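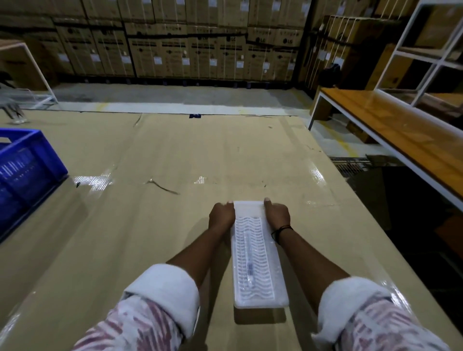
Figure 1. Ribbed plastic tray on a covered work table.

4. Secondary Packaging and Material Loss

Last updated: Sep 25, 2020

4.1 Sources of waste

Studies of packaging waste have usually begun with the household, where boxes and film are easiest to weigh and sort. Less has been written on the material that is used and thrown away before goods reach a buyer. In the present study, secondary packaging means any carton, sheet, liner, tray, or wrap that protects goods in storage or transport and is not part of the product itself.

Records were obtained from two distributors, Ralley and Folanby, covering 2,944 outgoing shipments. Both firms buy flat cardboard in standard sizes and cut it on site when no stock carton fits the order. Offcuts were logged by weight at the end of each shift. Ralley kept clean board apart from board that carried tape or film, while Folanby placed both in a single bin until December, when its hauler began to refuse mixed loads. Weights from before that change cannot be divided by type and are left out of the comparison that follows.

Offcuts made up 17 percent of all cardboard bought by Ralley during the study period. The share rose with the number of carton sizes in use on a given day and showed no clear link to the number of orders. Long, narrow goods were the main source of loss. A carton made for such goods is costly to stock, and staff tended to cut down a wider sheet and discard the remainder. Film caused a further problem, as board with plastic bonded to its face was turned away by the local mill even when it was otherwise clean.

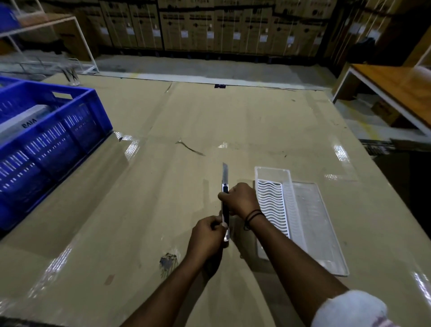
4.2 Reuse of trays and liners

Molded trays differ from board in that they can be returned and used again with little change in shape. Folanby introduced a return program with one of its customers, Kokkonen, under which empty trays were stacked and sent back on the regular delivery truck. Of the trays issued in the first month, 167 were not returned. Most of these were later found to have been kept by the receiving department for storing small parts, and a deposit was considered but not adopted.

The cost of a return program depends mainly on how well the trays nest. Trays with deep, uneven ribs take up more space on the return trip, and a truck that would have come back empty is then partly filled with air. The Wosier method, which assigns freight cost by volume, was used to compare returned trays with new ones. Under this method the returned tray was cheaper on short routes only.
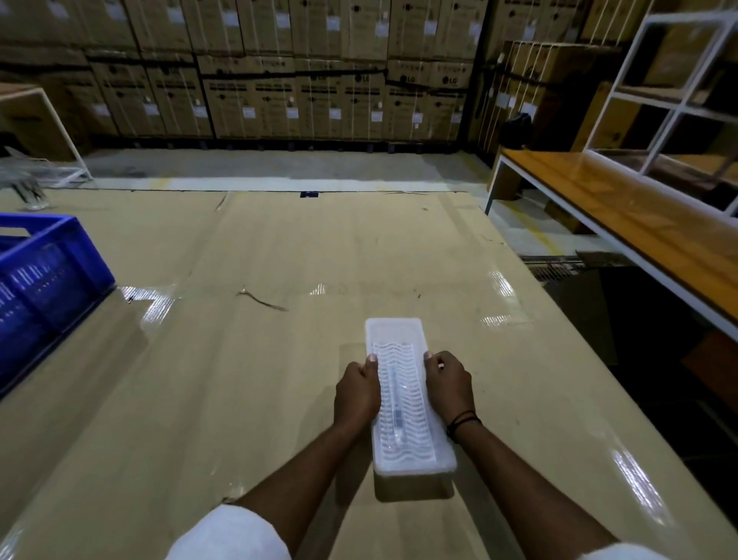 Roya Hosseinzadeh, commenting on a draft of this section, objected that the method treats the return trip as a new expense when the truck must make that trip in any case. She proposed that only the added handling time be charged to the trays. The point is accepted for routes with fixed schedules, and revised figures for those routes are given in the appendix. For hired freight, where each load is priced separately, the original calculation has been kept.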